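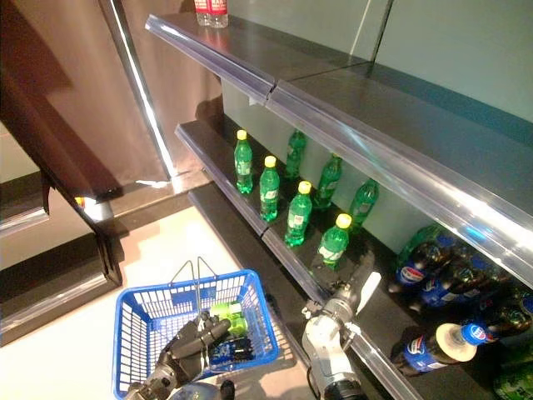
Notebook, March -- shelf picking, house rules draft 2

Good morning on the mock aisle, and I want to get the rules down while they're fresh. Gyu-bin Shin and I went through the old Rudeck checklist line by line and threw out almost half of it. It was written for box picking at a bench, and a store shelf is a different animal (so much more fun, too!).

What we're keeping, what's new:

Approach from the front and from below the cap line. No reaching over the front row to get at the back row. If the back bottle is the target, the front one comes out first and goes in the basket or back on the shelf, and that counts as its own pick in the log.

Price strips are no-touch. The clear plastic ones flex and pop off, and then somebody has to crawl around looking for the clip. A brush against a strip gets logged as a contact even if nothing moves. I argued for a tolerance here and lost, and by lunch I'd come around to Gyu-bin's side.

Bottles lying on their sides: top of the pile first, always. Grip across the body, never by the cap. I'd love to allow a neck grip for the small ones but we have no data yet, so it stays out.

Basket on the floor, handles up, before the first pick. One hand stays with the basket while the other works the shelf. This is the rule I'm most excited about -- it gets rid of that awful pause where both arms want the same bottle, and the operator always knows which side is doing what.

Nothing gets dropped in. Lower until it touches, open, wait a beat, lift straight up through the handles. The handles are the real hazard. Of the 56 failed placements in the Demex log, the biggest group by far is fingers snagging a handle on the way out.

People: 2 on every session, one driving and one on the stop button. The one on the button doesn't take notes, answer messages or straighten bottles. Restocking only with the arms parked and the driver's hands off the controls, said out loud by both. Yes, out loud. It feels silly for the first day and then you stop noticing.

Full log so far is 734 picks. Gyu-bin wants each one tagged with the rule version it ran under and I think that's a great idea, though it means going back through the Echeverri batch by hand. I'll take the first half.

Still open:
- speed limit near glass. Drustevura uses one number for the whole aisle, I'd like a slower one for the top shelf
- wipe-down between sessions, who and with what
- do we stop on a spin? A bottle that turns in the grip but stays put is bugging me. Tried calling it 6 different ways and can't find wording two people read the same
- laminated copy by the controls, big type

Draft 3 after the afternoon run.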